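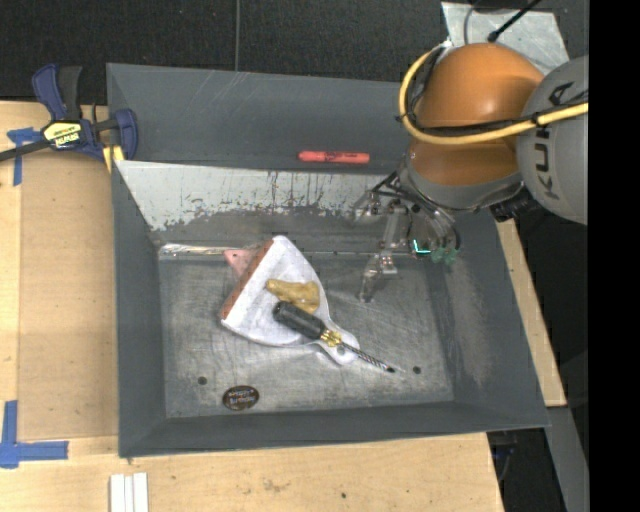 Bin picking cell with the KUKA arm, small pile in the bin

Search the forum... Go

Filed under: Grasping > Clutter > Methods

How to count success when objects overlap?

Solange Sabatier
I repeat a result from a paper on picking from clutter. The authors report success per attempt, over 300 attempts. My bin has few objects, and a screwdriver lies across a flat white tool. If the gripper lifts both together, is it a success or a failure? In my first 100 attempts this happened 4 times.

Joly
Failure. Next.

Valler
I would not decide so quickly. Please check if the paper says "one object" or "any object". We had the same problem in March, and we made a third class, "double pick", and reported it separately. Then the reader can calculate both rates. Also write the random seed of each pile, we forgot it for 43 piles and had to repeat them.

Fakoleo
I agree with Valler. One more thing, do not refill the bin after a double pick, it changes the difficulty of the next attempt.

We use cookies to remember your login. Accept / Settings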